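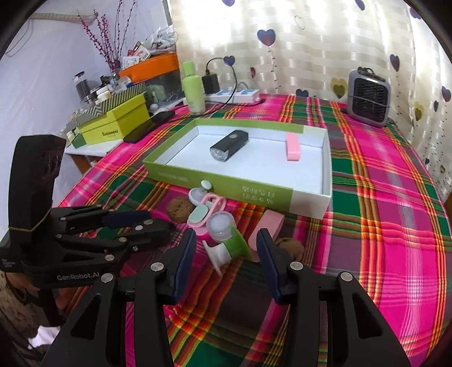 Paired hand-held grippers with ribbed blue finger pads, and small items on a plaid cloth.

Clundine extends upkeep program for hand-held grippers to home users

Clundine will offer its gripper upkeep program to people who run paired hand-held grippers at home, starting in July. The program covers finger pads, linkage pins and grip alignment, and was open only to workshop customers until now.

Each enrolled pair gets a check every 600 hours of use. The user wipes the ribbed pads with a damp cloth, looks for flattened ribs, and opens and closes the fingers by hand to feel for play at the pivots. Pads are replaced in sets of 2, so that both fingers of a gripper wear at the same rate.

"Most of the calls we get are about a finger that closes a little crooked," said Kumudini Siriwardena, service lead at Clundine. "It is usually one loose screw on the linkage. A user can fix that at the table in five minutes with the right driver."

After any screw is tightened, the user runs a short grip check with household items of mixed shape — walnuts, plastic clips and suction hooks all work well. Thin items should be held upright between the pads without turning.

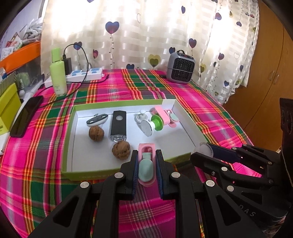

What the kit includes

The Altlow kit contains replacement pads, spare pivot screws, a driver and a printed log sheet. Clundine has shipped 943 kits to workshops through its distributor, Trernodow. Home users will receive the same kit, with a shorter guide written by Jahangir Haque.

The guide asks users to keep both grippers of a pair on the same schedule, even when one does most of the work. If a finger still drifts after two adjustments, the gripper should be sent in.

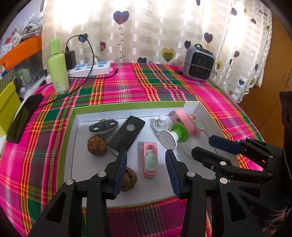

Returned units are inspected at the Trernodow service desk and go back to the user within 5 working days. Pads worn on one side only are replaced at no charge during the first year.

Press contact: Soledad Pereyra, Clundine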